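Budget for the Gripper Before the Arm
Jan 6, 2022

Most purchase requests for a first manipulation cell are written around the arm. The arm has a data sheet and a quote, and everything else goes under "accessories." I think that order should be reversed.

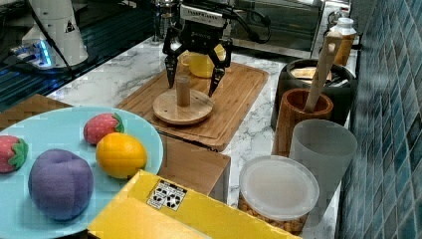 What the quote leaves out

Kadov, a small integrator whose budgets I review, planned its kitchen-task cell in October. The draft had one line for the arm, one for a two-finger gripper and one for installation. It had no line for the countertop, the cutting board, the plush fruit or the peg on its disc. Those parts are cheap. Choosing them, replacing them and keeping a record of which version was in use takes paid hours, and the draft had no hours in it.

The cable is a better example. A gripper cable has to leave the tool and get back to the base without limiting the wrist. Festard quoted a routing kit at $268, and the request was refused as optional. I would approve that item first. A loose loop costs nothing until it catches, and then the cell is down while a replacement ships.

Fingers wear out

Finger pads should be budgeted as consumables. Thaler sells a set for $50. A cell that handles a thin wooden peg, a cup and a soft toy in the same shift will not treat its pads evenly, and the plan should assume regular changes. I have seen five-year plans with no pads after year one.

Spare fingers belong in the same line. If a plan can afford only one gripper, it should carry two sets of fingers and the screws to mount them.

Count the setup hours

The Kundach project logged 208 hours of setup and reset labor in its first half year. The original plan allowed none, on the theory that operators would reset the work between runs. They did, and the hours were charged to another department. The cost was real and the budget showed a profit.

My rule is simple. Price a full day of the intended work, with every object and every reset, before asking for an arm quote. Then choose the gripper that suits those objects, and last the arm that can carry it and reach the counter.

This method makes the first request larger. At Kadov the revised figure rose by more than $3004, and the approval took an extra month. I still prefer that to a low number followed by a string of small requests, each approved by someone who has not seen the others. Kadov has since moved the arm to the last page of its request form.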